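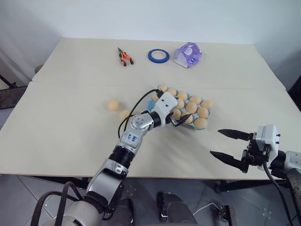 Is the former Millet firing range safe to walk on?
We don't think anyone is in a position to say so, and that includes the people who have just said it.

Shares 90 | Comments 8

April 25, 2025

MONDNESS QUESTIONS ALL-CLEAR FOR MILLET RANGE

Mondness, the group that follows how military land is handed back to public use, has today called for the survey data behind the Millet all-clear to be published in full before a single gate is opened.

The range was used for artillery and mortar training for most of the last century. Last month the army's land office announced that 115 hectares of it had been "assessed and released" following clearance work by the contractor Omis. The announcement ran to two pages. It had one map, without a scale, and no list of what had been found.

"Assessed is a word that can cover a great deal of walking about," said Thandeka Ndlovu, director of Mondness. "We asked how deep they had searched, and were told the depth was appropriate. We asked what it was appropriate to and have not had a reply. I would like to be reassured. So far I have been given adjectives."

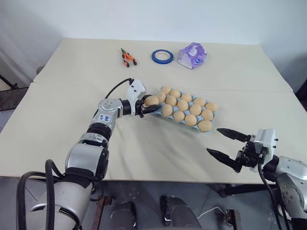
Orange-handled pliers and a light-blue egg tray.

What the documents say, and leave out

Mondness has read the three papers released so far. They agree that Omis searched the southern slopes by hand and used a towed detector, sold under the name Plollura, on the flatter ground to the north. After that they stop agreeing. One says the towed search covered the whole northern block. Another says it stopped short of the stream, leaving a strip up to 300 metres wide that was "reviewed from records". The third doesn't mention the stream.

Records are where our doubts begin. The firing logs for the range have gaps, and the land office has said so itself in earlier letters to the parish. A review of incomplete logs tells you which shells somebody wrote down.

Siu-ming Chu, a former army engineer who advises Mondness, has been through the same papers. "Where I worked, a stretch of ground was either searched or it wasn't, and the map showed which," he said. "I can't find that on this map. There may be a better one in a drawer. If there is, let's see it."
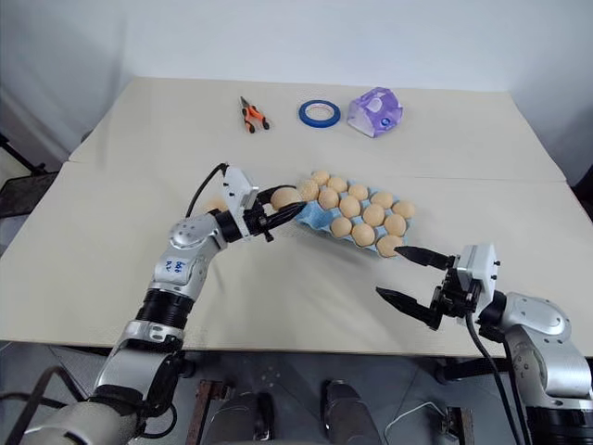

Clearance by detector depends on what the operator decides to ignore, and the Millet papers say very little about that. A metal detector will answer to a ring-pull and a fence staple as well as to a fuse, and every setting that cuts out the rubbish risks cutting out something else with it. A pair of pliers lying on a tabletop, with orange and black handles, can be named at a glance; the same metal jaws under wet peat would be a faint signal, and someone would have to choose whether to dig. How many signals at Millet were marked as scrap and left in the ground? The papers give no figure. Omis has told us that its working settings are commercially confidential – an odd thing to say about land on which families are expected to picnic.

Mondness isn't claiming that the range is dangerous. It may be perfectly all right. The contractor may have done careful work that has been badly written up, and we would be glad to say so in another release. The trouble is that the land office has asked the public to accept a result without the working, and its record on such results is patchy. In January it withdrew a statement about the access road, which had been described as clear when the verge hadn't been looked at.
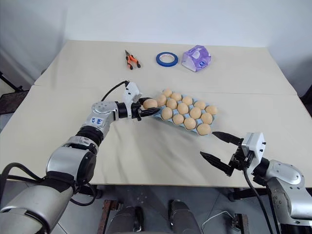
What we are asking for

Mondness wants the following before public access begins:

- the full survey map, with a scale, showing searched and unsearched ground in different colours
- the search depth used on each block
- the number of signals investigated, and the number left
- an independent check of the strip by the stream, by a firm other than Omis

The land office has said it will answer written questions within 90 days. The footpath is due to open well before that. Ximena Espinoza, who farms next to the northern block, said she would be keeping her own gate shut in the meantime.

"They sent me a leaflet with a picture of a skylark on it," she said. "I know what a skylark looks like. I wanted the map."

Contact for press: Lwazi Le Roux, Mondness press desk. Copies of the three papers and of our letters to the land office are available on request.

Shares 90 | Comments 8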